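Können die das jetzt endlich? Mein halber Tag mit den Greifarmen

Ich schreibe hier ja sonst eher über Saugroboter und meinen ewigen Kampf mit dem Geschirrspüler, aber im November war ich in Bostholm und habe mir Roboter im Verkauf angesehen. 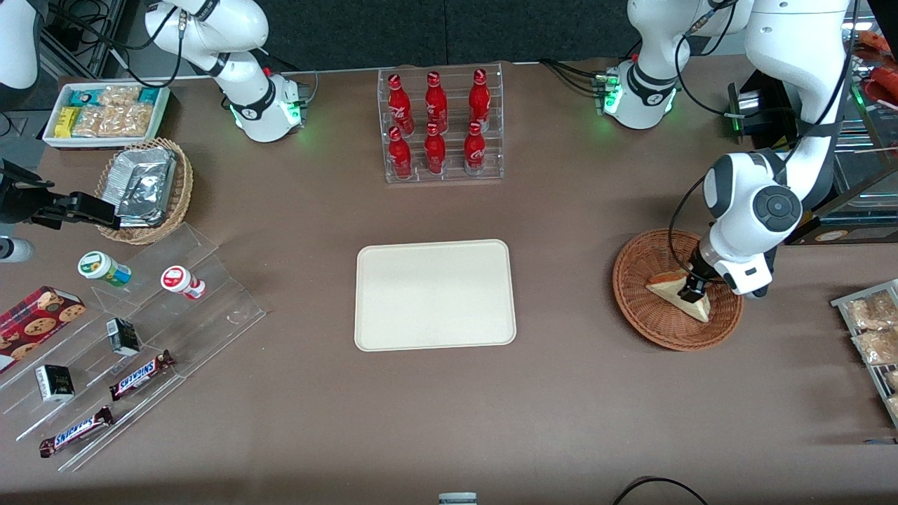

Zwei Arme, ein Sandwich im Korb und ein Tablett, das noch leer ist.

Die Aufgabe klingt lächerlich einfach: Bestellung annehmen, Snack greifen, aufs Tablett legen, fertig. Macht jede Aushilfe am ersten Tag nach zehn Minuten. Mein Puls war trotzdem oben, als der Greifer am Sandwich zupackte! So ein Dreieck ist ja kein Bauklotz. Zu fest, und man hat Brei, zu locker, und es liegt auf dem Boden. Bei den Colaflaschen hatte ich weniger Bedenken, die stehen wenigstens ordentlich im Ständer.

Was mich vorher immer skeptisch gemacht hat: In den Werbevideos läuft alles in doppeltem Tempo. Live sieht man, wie gemächlich das wirklich geht. Ich habe mit dem Handy mitgestoppt, ein Artikel brauchte im Schnitt 27 Sekunden (ich hätte in der Zeit den Snickers schon halb aufgegessen). Laut Neltico, von denen die Steuerung kommt, haben die Arme an dem Tag 274 Griffe gemacht. Wie viele davon sauber waren, wollte mir am Stand keiner so genau sagen — na gut.

Die kleinen Folienpäckchen finde ich übrigens viel gemeiner als das Sandwich. Glänzen, liegen übereinander, rutschen. Wer schon mal mit kalten Fingern genau ein Päckchen aus so einem Korb fischen wollte, weiß, was ich meine. Dasselbe Problem habe ich daheim mit Socken, und da hat mir auch noch keine Maschine geholfen. Mein Totov saugt brav um sie herum, mehr ist nicht.

Und der Haushalt? Eine Theke, an der alles seinen festen Platz hat, kann ich mir in 2 Jahren gut vorstellen, irgendwo am Bahnhof, nachts um drei. Meine Küche eher nicht. Da steht jeden Tag alles woanders, und der kleine Greifarm von Nijs, den ich im Frühjahr für roughly — pardon, zu viel Englisch gelesen — für rund 510 Euro gekauft habe, scheitert bis heute an der Müslischale. Ich räume also weiter selber aus. Nächstes Mal dann der Bericht über die Filterreinigung, den ich schon so lange verspreche.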